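Visit report: Ello packaging open day, April 18, 2019

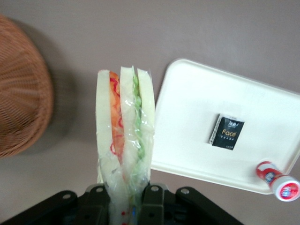

Wrapped sandwich with an orange-red layer and a green one, next to the white tray.

The open day at Ello covered the sandwich line, the film store and a room set aside for small retail packs. I attended for Kravchuk, mainly to look at film wraps for short-life products. Somtochukwu Etim led the technical part of the tour.

The triangular sandwich took up most of the first hour. It is a difficult shape to wrap. The two short sides meet at a right angle and stack well, but the long side carries the fillings and has no crust to protect it. Crustless bread also gives the film very little to pull against. If the tension is too high, the points round off. Too low, and the film wrinkles and the contents move in transit.

Ello uses three slices with a separate filling between each pair. The middle slice is the weak part of the design. It takes up moisture from both sides, and Etim said it decides the shelf life of the whole product. Their practice is to put the wetter filling on one side only and to spread fat on both faces of the middle slice. I asked whether a firmer bread had been tried. It had, and was dropped after tasting.

Clear film makes both layers visible, so the fill has to reach the edges. A gap of any size shows at once on the shelf. Operators are trained to fill toward the corners first and the center last, the reverse of how most people make a sandwich at home.

Print on the film was discussed at length. Ink on a clear wrap is hard to read over a strongly colored filling, and wrinkles make it worse. Red over an orange-red layer is close to the worst case. Tuncay Tekin, who handles artwork for Aveo and was on the same tour, suggested moving all required text to a flat panel against the bread. Ello is looking at this for May, but the panel would add a label station to the line.

The second part dealt with retail packs at pocket size. The round woven basket and the white tray are both used for display tests, to see how the same item looks on each. A raised rim keeps small packs from sliding off and makes a tray easy to wipe down. A woven basket hides more of the product, but buyers tend to prefer it for bread and bakery goods. The black pack with "Face" in gold-yellow lettering is a fair case for a dark ground – the word can be read at a distance, while the smaller white text needs to be close. Cylindrical items do badly on a flat tray and would be better in a fitted insert.

The film store was brief. Rolls are held flat, labeled by width and kept away from the outside wall. Tidance supplies two of the grades in use. I could not get a figure for scrap per roll, and Etim agreed to send one.

Points to follow up:
Sample of the softer film grade, enough for two trial runs.
Scrap figure from Etim.
Drawing of the flat text panel, once Aveo has released it.
Cost of a label station, new and used.

Parking is behind the main building. Visitors' shoes need closed toes, and hair nets are handed out at the door.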